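Notebook > Manipulation > Footwear rack > September
Search the notebook Go
This site uses cookies to keep you signed in. Accept / Settings

September, footwear rack, entry 19

Started 8:40. Poul Holst on the operator side in the morning, me on the log. Same rack, same six slides as the last two entries: cream pair on the top shelf, four gray ones below. Carpet floor, rack inside the black frame.

Question for this block: does the policy trained with the relabeled release points place a slide any better than the one trained on the raw operator releases? Poul thinks most of our bad placements come from the last half second before the fingers open, and that the approach is fine. I half agree. The approach looks fine in the replays, but we have only ever scored the end state, so there was no number for it until this week.

Method, short version. Every demonstration in the Flellholm set has a release event marked when the operator's glove opens. The hand lags the glove, and the lag is not constant. Poul wrote a pass that moves the mark to the first step where the measured finger positions leave the grasp, then cuts the action chunk there so the policy never sees a chunk that straddles the old mark and the new one. Nothing else changed. Same network, same image input, same 400 demonstrations, same seed for the split. The raw version is checkpoint Mumik-A and the relabeled one is Mumik-B. Please don't rename these in the shared folder again, the plotting script looks for them by name.

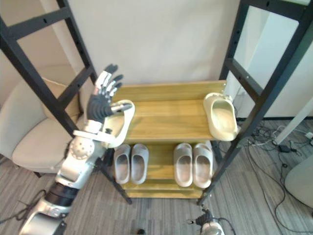
Scoring is by hand from the replay, one person scoring and the other checking. A placement counts if the slide ends with its sole flat on the shelf and stays put after the hand has gone back to its start pose. Overhanging the end of the shelf is allowed as long as it doesn't tip. Toe direction is logged separately and doesn't affect the score. We argued about the overhang rule and kept it, mainly so the numbers can be compared with entry 17.

20 trials per checkpoint, left end of the top shelf only, left hand only. Alternated A and B to spread out any drift in the hand calibration. Operator stays on the stop button and doesn't touch anything else during a trial.

Results:

Mumik-A: 11 placed, 9 not
Mumik-B: 16 placed, 4 not

Of the nine A failures, six were the same thing. The fingers start to open while the hand is still traveling down, the slide rotates around the thumb, and it lands on its edge or comes off the front. Two were dropped on the way to the rack, so nothing to do with release. One I have down as "other": the strap stayed hooked on a finger and went back to the start pose with the hand.

The four B failures are different. Three are late releases, where the policy keeps pushing down with the sole already on the board and the slide scoots toward the back rail when the fingers finally let go. The fourth was a bad grasp from the start. So the early release has gone, at least in this sample, and we have bought some late release in exchange. Still a better trade, since a late release usually leaves the slide on the shelf even when it fails the flat rule.

Poul wants to call this settled. I don't, with 20 each. If two of the A failures had gone the other way we would be a lot less sure of ourselves. I'd like another block with the operator blind to which checkpoint is loaded. At the moment the name shows in the terminal title and we both read it without meaning to.
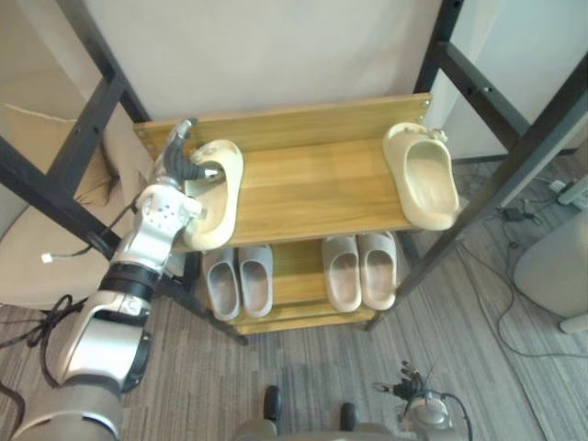

The thumb is the part I would look at next. On this hand it goes inside the slide and presses on the footbed, and the other fingers curl over the upper edge. When everything opens together the thumb is the last to clear, because it has the furthest to go before it is out from under the strap. In the replay of B trial 7 the other fingers are fully open for several steps while the thumb is still dragging. Ospina had a note on this from the mug work, where they opened the thumb first and then the rest. A mug has no strap, so I'm not sure it carries over, but it costs us one afternoon to try. It would have to go in as a scripted release on top of B, not as new training.

Force readings: not usable. The Prolard driver dropped fingertip samples again whenever the image recording was running. I counted 3060 missing samples over the block, and they come in bursts, so interpolating across them would be making it up. Contact timing in this entry comes from finger positions and the replay only. I restarted the driver after trial 12 and it made no difference. Poul suspects the two processes are sharing a core. He will pin them before the next block.

Wrist temperature was fine all morning. Recalibrated the left hand at 10:15, the ring finger was reading slightly closed at rest. The trials before and after look the same to me, but the split is marked in the log if anybody wants to check.

To do:
– hide the checkpoint name from the operator (me)
– pin the driver and the recorder to separate cores, then a short run with no policy to see if samples still drop (Poul)
– scripted thumb-first release on B, 20 trials, same end of the shelf
– right end of the top shelf with the right hand, only after the above
– rescore the entry 17 replays for early and late release. They were only scored placed or not placed, and I would like to know if the early release was there all along

Stopped 12:30. Replays are copied over, and the score sheet is in the usual folder with both sets of initials.

Get new notebook entries by email Subscribe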